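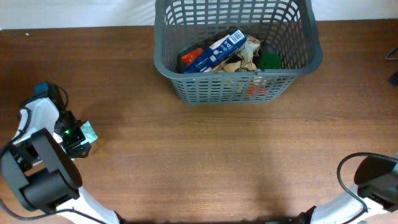 Figure 7.1 A grey plastic basket on a wooden table.

Chapter 7
Raffles, Prize Draws and Expected Value

Games of chance are among the oldest subjects in the study of probability. In this chapter the methods of Chapter 6 are applied to the raffle, in which a fixed number of tickets is sold and one or more winning tickets are drawn. The reader should already be able to find the probability of a single event and to add the probabilities of events that cannot occur together.

7.1 The simple raffle

Suppose that the Undonham Rowing Club sells 1,000 tickets at £1 each and offers one prize of £286. Every ticket has the same chance of being drawn. The holder of one ticket therefore wins with probability 1/1,000, and the expected winnings are £286 divided by 1,000, or 28.6 pence. When the price of the ticket is taken into account, the expected loss is 71.4 pence.

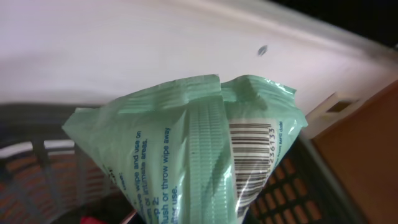
The expected loss describes the average over all tickets sold. No single player can lose 71.4 pence: each loses £1 or gains £285. Students often confuse these two statements, and Exercise 7A returns to the difference.

7.2 Holding several tickets

A player who buys 100 of the 1,000 tickets wins with probability 1/10. The chance of winning has risen, but so has the stake, and the expected loss on each ticket is unchanged. The total expected loss is now £71.40.

The position is different where some tickets remain unsold and only sold tickets enter the draw. In the Dornisitz draw, considered in Section 7.4, just 79 tickets were sold for the same prize at the same price. The expected winnings on each ticket were then greater than its cost, and the organisers made a loss.

7.3 Draws with more than one prize

Where several prizes are offered, it must first be settled whether a winning ticket is returned before the next is drawn. Unless otherwise stated, it is assumed in this chapter that it is not.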